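Dellow test group, call for participants
Posted 2021-07-09

We need people who restock shelves for a living to help us find out whether two robot grippers are any good. We have our doubts. Both arrived with sales videos in which every bottle stands upright, label out, with plenty of room on either side. We've worked in stores, and that isn't what a shelf looks like after lunch.

The grippers are the Wadska, a two-finger parallel jaw, and the Casemau, a three-finger hand with soft pads. Each will be mounted on the same arm with the same controller, and each gets 400 picks from a household cleaning shelf. People will do the same picks first. If a gripper can't come close to a person on tipped bottles, we'll say so in the report, and the makers have agreed in writing that they don't get to edit it.

## What you would do

- Stand bottles up, straighten rows and move single items on a shelf at your normal pace
- Do this with a head camera on, in blocks of 25 minutes with a break after each
- Watch both grippers try the same jobs and mark where they go wrong
- Tell us when our scoring is silly 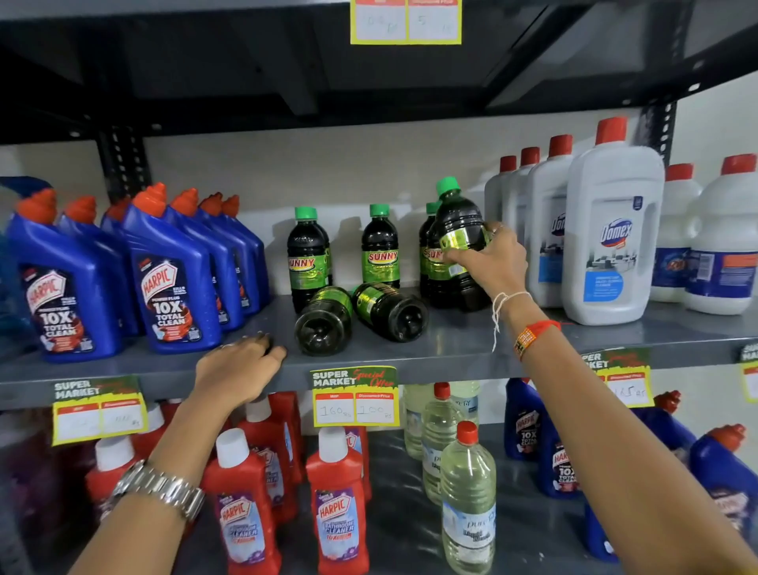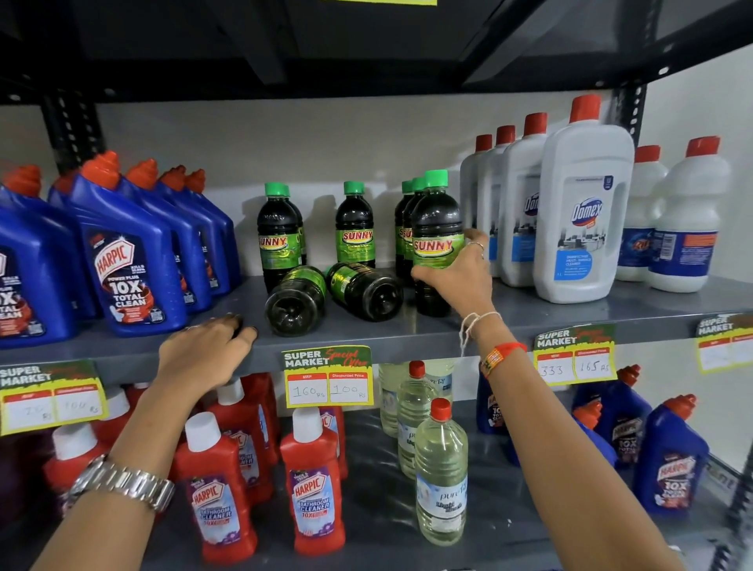
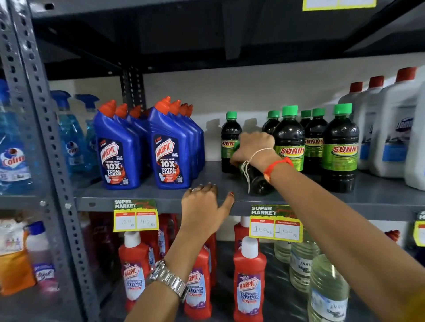
One hand on the shelf lip, the other on a Sunny bottle: none of the grippers on our list has a second hand to steady itself with.

Mtshali read a draft of this notice and objected that the comparison is rigged against the machines. A person brings two hands and years of practice, the complaint went, and a single arm should be scored against a person working one-handed. That's a fair point, up to a point. We have added a one-handed block for every participant, but the two-handed numbers stay in. A store manager deciding whether to spend money won't be hiring one-handed staff.

## Who we want

You should have at least one year of shelf work behind you, in any kind of store. No experience with robots is needed, and we'd like a few people who expect the whole thing to flop. Left-handed people are very welcome - our trial runs so far lean heavily to the right. You must be 18 or over and fine with your hands and forearms being recorded. Watches, rings and bracelets can stay on.

## Pay and terms

You get 83 dollars per session, paid the same day, whether or not you finish. Sessions run until December. We plan to collect 1000 human picks in total and will stop there, even if the result is dull.

Footage goes to the test group only. The makers see scores and clips of their own gripper failing.

To apply, write to the Dellow front desk with "shelf trial" in the subject line. Tell us where you've stocked shelves and which product you hate handling most. Please don't send a resume.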